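Three simulated cameras on one scene, worth rendering all of them for imitation learning?
Godgate Community Help > Simulation and Learning > Methods
Posted 4 Oct 2018 by undale_bench

I'm trying to repeat the three-view result from the Brostgate write-up and I can't get the same ordering of the cameras. The method is simple enough. You collect demonstrations in simulation with an arm over a table of small colored blocks, render each one from several viewpoints, and train one policy per viewpoint plus one that gets all of them. Then you compare success on picking a named block and moving it to a goal position.

They report that the side view does nearly as well as all three together, and that the gripper view is the worst on its own. In my runs the gripper view is the best single view by a clear margin. I have 1000 demonstrations, 6 random seeds per policy, and I evaluate every policy on 20 start layouts. The image encoder is small and shared across views. Textures, lights and the arm's start pose are randomized, but the cameras stay put.

My views are a room camera at the side, a high one looking down past the arm, and one on the gripper looking out between the fingers. All three come from the same layout, although the renders weren't necessarily saved at the same step.

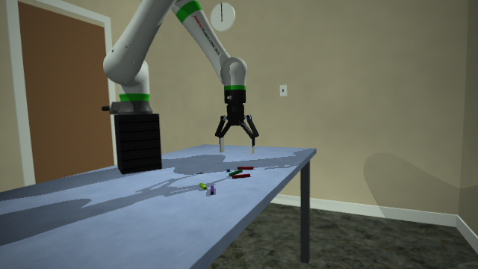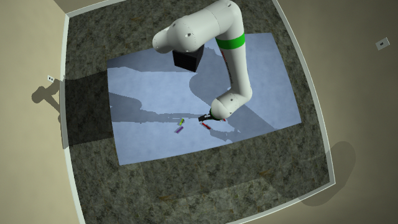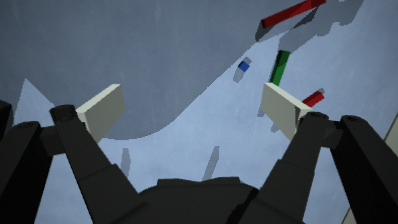 Success on the held-out layouts is 68 percent for the gripper view, and the other two single views are well below that. The combined policy is no better than the gripper view alone, which bothers me more than the ordering does. I expected extra views to help or at least do something. I've checked the obvious stuff: image normalization is the same for all cameras, the action labels line up with the right frames, and the loss goes down in every case.

Is my setup wrong, or is the published ordering sensitive to something I haven't matched?

Posted by mesh_and_motor

Probably the ordering is sensitive. A few things to look at before you change the network.

Your high camera has the arm in the way. The wrist is covering part of one of the red pieces, and in other poses it will cover more. If the policy has to pick a block by color and the block is behind the wrist at the moment of the grasp, that view can't do it from a single frame. Try giving it a short history of frames, or move the camera to the other side of the table and render the same demonstrations again. You don't need to collect anything new if you logged joint states and block poses.

Shadows are the next thing. You have large ones from the arm across the table, and in the gripper view a big part of the surface is in shadow. A policy can learn to read arm position from those, and if you randomize lights in training but evaluate with one fixed light, the scores for the different cameras shift by different amounts. Log the light settings with each evaluation layout and check whether the failures group together.

As for the combined policy, are you concatenating the features and training everything from scratch? I had a case where the network settled on the close-up view early and never used the others. Dropping one whole view at random during training fixed it for me. You can test this on the policy you already have: feed it a blank image in place of each view in turn and see which one changes the predicted action. If blanking the side view does nothing, you have your answer.

Also, 20 layouts is thin for comparing policies. With that many trials, one or two grasps going the other way moves the score a lot. Run more layouts before you say anything about an ordering. Evaluation in simulation only costs you time.

Posted by kettle77

gripper cam is always best for me too. I stopped using the others

Posted by Ķēniņš_sim_user

I ran something close to this in the Ķēniņš toolkit and got the published ordering first, then yours after one change, so I can say what the change was for me.

It was the start pose. When the arm starts low and near the blocks, the gripper camera has a good chance of seeing the target from the first step, and that view wins. When it starts high or off to one side, the gripper camera sees bare table for the first part of the motion and the policy wanders. The side camera doesn't care much either way. So check the range you use for the start pose against the one in the write-up. I believe theirs is in the appendix, in joint angles, and it's wider than the default in most toolkits.

The other difference was image size. Small blocks take up very few pixels from a room camera. At low resolution I couldn't tell some of the colors apart by eye, so I wouldn't expect the encoder to manage it. Cropping the side view to the tabletop helped more than making the network bigger did.

I'd do the blanking test from the first reply too. It takes a few minutes, and it will tell you whether the combined number means anything yet. If you rerun with the wider start range, please post the per-view numbers by seed as well as the mean. Mine were far apart between seeds for the high camera and close together for the gripper one.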